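Kitchen Floor Forum > Back of House > Equipment and Staffing

Thread: Anyone else got an arm on the line now? How's your crew taking it?

steamtable_sue
Posted Tuesday, 9:14 pm

So I run the prep side at the Castham commissary (soups, sauces, the big batch stuff) and since November we've had a Stanciu arm on the tile counter at the back. It does lids. That's the job. Lid comes off the pot, goes in the wire rack, and later it goes back on the pot. I was ready to hate it and I mostly don't, which surprised me, but the mood in the kitchen has gone a bit strange and I'd love to hear from people who are further along than us.
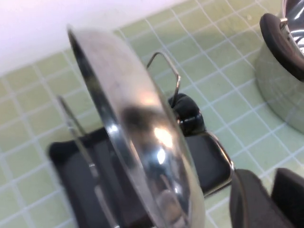
What changed first was the talking. Lids used to be whoever was closest, so you were always calling across to someone, and half the gossip in that kitchen happened over a steaming pot. Now my two prep cooks stay at their boards and I hear a lot more radio. One of them loves it. The other asked me straight out if she should start looking for something else, and I didn't have a good answer for her – management says no cuts, but management says that about everything!

mop_and_bucket
Posted 9:40 pm

She should look. Sorry. I was at the Drullstead plant when they brought in the first arm "just for trays" and the next time somebody left, the job never got posted. No one got fired, they just quit replacing people.

lowboy77
Posted 9:52 pm

Different experience here. We have 2 of them, same crew as before, and the guy who used to do nothing but lift and scrub is now the one who sets them up in the morning. He got a raise out of it. Small one, but he got it. I think it depends a whole lot on who you work for.

mop_and_bucket
Posted 9:58 pm

Glad for him. What happens when he leaves though?

lowboy77
Posted 10:03 pm

Ask me when he leaves lol

brine_o_mite
Posted 10:31 pm

Can we talk about the shiny stuff for a second? Ours was hopeless with polished steel when we got it. The Stisier tech told us glare was the problem and had us move a lamp. Sue, how does yours do? And do you have to put things back in the exact same spot every time? That drove my people nuts more than any worry about jobs.

steamtable_sue
Posted 10:46 pm

Oh the SPOTS. Yes. We're supposed to keep the black tray with the rack back near the wall and the pot over to the right of it, with a gap in between, and keep everything else off that stretch of counter. I've worked in kitchens most of my life and I have never once seen a clear counter stay clear, so you can imagine. People set down a towel, a spoon, their coffee...

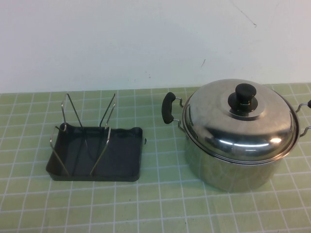

I've turned into the counter police and I don't enjoy it. Before, if somebody shoved a pot over to make room, that was just cooking. Now I'm saying "please put that back" all shift long, and I can hear how I sound. As for glare, I couldn't tell you, I leave that to the people who know the settings.

brine_o_mite
Posted 10:59 pm

Put tape down at the edge of the counter. Just the edge, so it stays out of the food area. My crew quit grumbling when it was the tape telling them and I wasn't.

mop_and_bucket
Posted 11:05 pm

So now everybody works around the machine. Kind of my whole point.

lowboy77
Posted 11:12 pm

We worked around the old tilt skillet for years and that thing bit people. My wrists were shot from lifting lids and pots, 200 on a busy day. I'll take some tape.

steamtable_sue
Posted 11:20 pm

You're both sort of right, which doesn't help me! I do think about wrists. I also think about my cook who asked, and I'm going to push to get her trained on the setup side before they offer it to someone from the office. lowboy, did your guy get the raise up front or did he have to ask?

lowboy77
Posted 11:26 pm

He had to ask. Twice. Tell her to get it in writing before she touches the thing.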